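Chapter 4
Telling It Alone: Story, Stage and the Single Performer

Before you read
Think of the last person who told you a story and held you to the end. No slides. Just the person. What did they do with their hands? Where did they stop talking? Jot down a few lines, you will need them for the workshop at the end of the chapter.

Key terms: frame, through-line, address, turn, beat, reset, plant, tag

4.1 What this chapter covers

Chapter 3 dealt with ensembles. Now take everyone away but one. Same stage, same lights, same audience in the same hard chairs, and one body to fill the lot.

Solo telling is older than theater buildings, older than scripts. It is also cheap to tour, which matters more than most textbooks admit. One performer, one bag, one car. A school gym in February will do, if the heat is on.

We look at three things: how a solo piece is built, how one performer handles many characters, and how the teller talks to the room. Directing and booking come later (Chapters 6 and 9). Voice care is in Chapter 2, go back to it if you skipped it. Plenty of people skip it.

4.2 Telling or acting?

Old argument. Short version: an actor in a play mostly behaves as if the audience is not there. A teller knows they are there and says so. The actor is inside the story. The teller stands next to it and steps in and out.

In practice the line is blurry. A solo show about a lighthouse keeper may be played entirely in character, start to finish, and still feel like telling, if the keeper is talking to us. A folktale told in plain clothes can turn into full acting for a page and then drop back. Most working performers do both in one evening and don't label it.

For this book we use "address" to mean who the words are aimed at. There are four kinds.

Direct address. To the audience, as yourself or as a narrator.
Character address. To the audience, but as somebody in the story.
Closed address. To another character who isn't physically there.
Inner address. To yourself, overheard.

Mark your script with these before anything else. D, CH, CL, I. Pencil is fine. If you find a page with only one letter on it, look hard at that page. Could be right. Often it is just flat.

4.3 Building the through-line

A through-line is the one thing the audience is waiting to find out. Does she get home. Who took the horse. Will he open the letter. Everything hangs off it.

Beginners tend to have too much. A life story with every job, every cousin, every move. Cut. A solo piece of 60 minutes holds less than you think, since every scene change, every new voice costs a little time for the audience to catch up. Our rule of thumb in workshops: write the whole thing, then tell it aloud with no script in the time it takes to walk round the block. Whatever you kept is the piece. Whatever fell out on the walk was probably research.

Research is good. Keep it in a folder. Don't perform it.

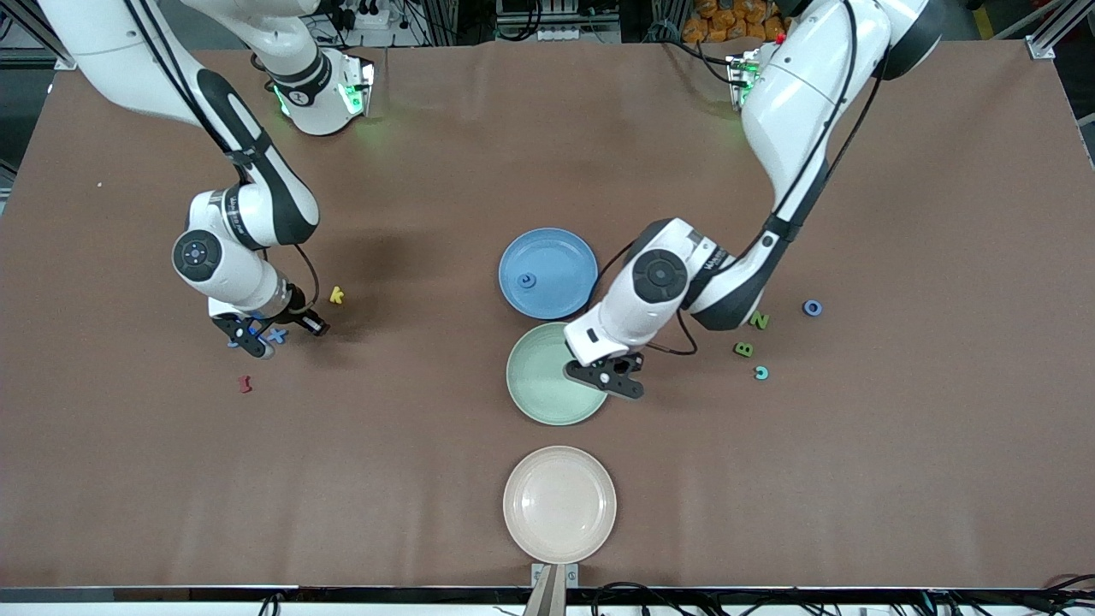 Foam letters and round plates on a brown tabletop.

Order comes next. Chronological is the safe choice and there's nothing wrong with safe. Other options: start at the turn and go back; tell two stories side by side and let them meet; begin with an object and work out what it means. Try the opening three ways before you settle. Read them to someone who hasn't heard the story. Watch when they look away.

4.4 Many voices, one body

The audience needs to know who is speaking within a word or two. Not a costume change. A small, repeatable physical choice: weight on the heels, chin down, hands behind the back. One choice per character, two at most. Voices help but voices get tired, and accents go wrong fast.

Eye line does most of the work. If the mother is tall and the child is short, the mother looks down and slightly left, the child looks up and slightly right. Always. Swap them once by accident and the room is lost. You will feel it.

Between characters there is a reset, a half-second of neutral. New performers rush it becuase silence feels like a mistake. Slow down. Let the first person finish looking before the second one answers.

Props: few. A shawl, a chair, a letter. The chair can be a horse, a pew, a witness stand. Plant it early, use it plainly, and the audience will go along.

4.5 Case study: The Grodness Crossing

The Grodness Crossing is a one-person piece on the ferry town of Grodness, told by 28 characters in just over an hour. Toured first by the Sarus Story Company to libraries, granges and church basements, later to small theaters. No set except a bench.

On paper, 28 is far too many. Why does it work? Look at how the piece is cut. Most of the townspeople speak once, for a line or two, and aren't heard from again. They are a crowd, handed over in pieces. Only the ferryman, his sister, the schoolteacher and the boy come back, and those 4 carry the through-line: will the ferry run on the night of the flood?

The bench is the ferry, then the schoolroom, then the riverbank. The teller never explains it. She sits differntly, that's all.

Note also the address. The ferryman talks to us. His sister talks only to him. So when she turns to the audience near the end, for the first time, it lands like a door opening. Nothing in the text tells you that is coming. It's all in the pattern.

Compare the Brillus Hall version, reworked for a bigger house with recorded river sound and a painted drop. Reviews were kind. Tellers who saw both tend to prefer the bench.

4.6 The room

Rooms change everything. A story pitched for a library corner has to be re-learned for a hall. The Khan Prairie Telling Days put solo performers in front of nearly 3,000 people over one weekend, in tents, with wind. Gestures get bigger and fewer. Quiet lines get moved or cut. Jokes need longer after them.

Small rooms are harder in another way. You can see every face. Somebody will be asleep, somebody will be on a phone. Pick three friendly faces in different parts of the room and share the story among them. Don't stare.

Get there early. Walk the space. Clap once, listen. Find out where the door is and who comes through it.

Workshop 4A
Take the notes you made before reading. Choose one story from your own family. Tell it to a partner, no writing, then swap. Your partner tells your story back to you. Write down what they left out, and what they added. Bring both lists to the next session, along with one page of script marked for address.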